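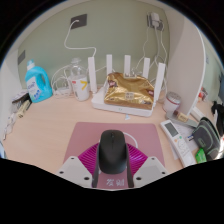

Pruvik Open Day set

README

Recordings made during the February open day at the Arboleda workshop, where visitors could pick up a hand-held gripper and try everyday desk tasks. Staff ran a short demonstration first, then handed the tool over.

Contents

577 clips from the staff demonstration
2371 clips from visitors
tasks.csv — one row per clip, with task name and station number
notes.txt — remarks written down at the stations

Tasks

Most clips are pick and place with small objects: a computer mouse on its pad, a remote control, packets, a bottle cap. Desks were left with their usual clutter. Each visitor had 30 minutes at a station and could stop at any time.

Known problems

Clips from station 4 start late, after the fingers have already closed. Task names were typed by hand and the spelling varies ("mouse", "pc mouse", "mouse lift"). Glare is strong in the afternoon clips.

Versions

0.2 — station numbers corrected, 30 duplicate clips removed
0.1 — first upload, shared with Dresus only

Use

Free for teaching and research. Please cite as "Pruvik Open Day set, Stodovura". Report errors through the issue tracker and give the clip number.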